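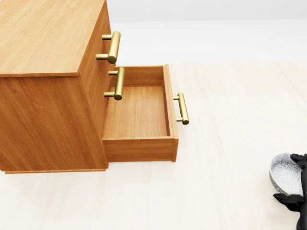
Drawer task in sim, bottom drawer open, bowl in the gripper.

Sunday, late afternoon

Moved the bowl-in-drawer task over to the Plollar scene set and started the grasp offset comparison. Same policy as last week (Yurchenko checkpoint, no fine-tuning). The only thing changed between arms is where on the rim the grasp is sampled. Arm A takes the planner's default. Arm B limits it to the half of the rim facing away from the chest.

200 episodes per arm, drawer already open at reset, so we're scoring the place and not the pull. Episode cap is 200 steps.

Arm A finished. Almost 100 successes, lower than I'd hoped. Went through the failures by hand and 24 of them are the bowl clipping the drawer front on the way over. The fingers hang below the rim and the planner's clearance is worked out from the bowl mesh alone. Most of the rest are timeouts, with the arm hovering off to the side and never committing.

Arm B is still running on the Detico box. Too early to read anything into it.

Notes:
- Clearance should use the bowl plus gripper hull. Fix in the Prustlow config, not in the task file, or the cupboard task will miss it.
- Success check counts a bowl resting on the drawer edge as in. Tighten before reporting any numbers, then rescore Arm A from the saved states.
- Floor and drawer colours haven't been randomised yet. Leave them fixed until both arms are done.
- Seeds are saved beside the logs.

To do: rerun A with the new clearance, same seeds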